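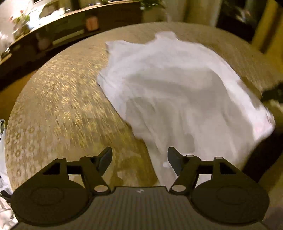

About Tokance

Home | About | Grippers | Service | Training | Contact

Category: Our company / How we look after our equipment

Tokance is a small workshop that sets up, maintains and repairs grippers for handling cloth. We do not build robots. Our customers already have an arm, or a set of hand-held tools, and they come to us when the part that touches the fabric needs to be installed properly or put right again.

The company was started by Muchen Feng and Kornél Pap, who had both worked in textile machinery service. Muchen runs the bench and does most of the mechanical repairs. Kornél handles setup visits and the training days. We have one building, on the Gernlow side of the canal, with a workshop downstairs and an office above it. Visitors should use the side door.

What we work on

Most of our work is on two-finger grippers with mirrored linkages, in both the hand-held and the arm-mounted versions. The hand-held tool is used by a person to pick up, spread and fold garments, and the same jaws can then go on a machine doing the same job. For this to be any use the two have to match. If the fingers on the hand tool close a little to the left, and the fingers on the arm do not, the work done with one will not carry over to the other. A large part of our day is spent getting rid of that kind of difference.

Shirts are the garment we use most for checking. A white shirt on a patterned table cover is a good everyday test. The cloth lies in soft folds and the shadow of the tool falls across it, which is how things are in a real house. We test on ordinary tables in ordinary rooms as well as on the bench.

How a tool is set up

A new or returned gripper is first cleaned and opened by hand through its full travel with the power off. We feel for tight spots at each pivot and mark any joint that drags. The pivot caps come off next, and the pins are checked for wear and side play.

The pads are fitted after that. They must meet flat along their whole length. We close them on a strip of thin paper at the tip, the middle and the base, and the paper should hold with the same pull at all three. If it slips at the tip, the pad is shimmed from behind. We do not file pads to make them fit.

The opening is then set from the center line, so that both fingers travel the same distance. The tool is cycled 400 times with nothing between the pads, and the center is measured again. If it has moved, the linkage screws are reset and the cycles are repeated from the start.

The last check is on cloth. The tool has to pick up a single layer at a hem, lift it and let it go cleanly, ten times in a row. One missed pick means the tool goes back to the bench. A common fault at this stage is a pad that lets go late, and cleaning usually cures it.

Service schedule

We ask customers to wipe the pads at the end of each working day with a dry cloth. Lint should be brushed out of the linkage openings every 500 cycles, or weekly if the tool is not used much. At 3,000 cycles the tool should come to us for a full service. Please do not oil the pivots between services. Oil collects lint, and it marks white fabric.

Pads are replaced in pairs, even when only one looks worn. We keep pads, pins, caps and screws in stock for the Trisel and Vörös lines. Parts for older tools may have to be made, and that takes longer.

Every tool has a service card, kept here on paper. It shows the pad gap, the center reading and the parts fitted at each visit. Customers can ask for a copy at any time.

Repairs

Tools for repair are accepted at the side door until 4 p.m. Please send the tool with its pads on and tell us what it was handling when the trouble started. "It drops sleeves" is more help to us than a fault code. We look at incoming repairs every Tuesday and call with a price before any work is done.

Training

Kornél teaches a one-day course on pad changing, cleaning and the paper test. Groups are kept small so that each person can strip and rebuild a tool. The next course is in October. Lunch is provided, and tools are lent for the day.

Home | About | Grippers | Service | Training | Contact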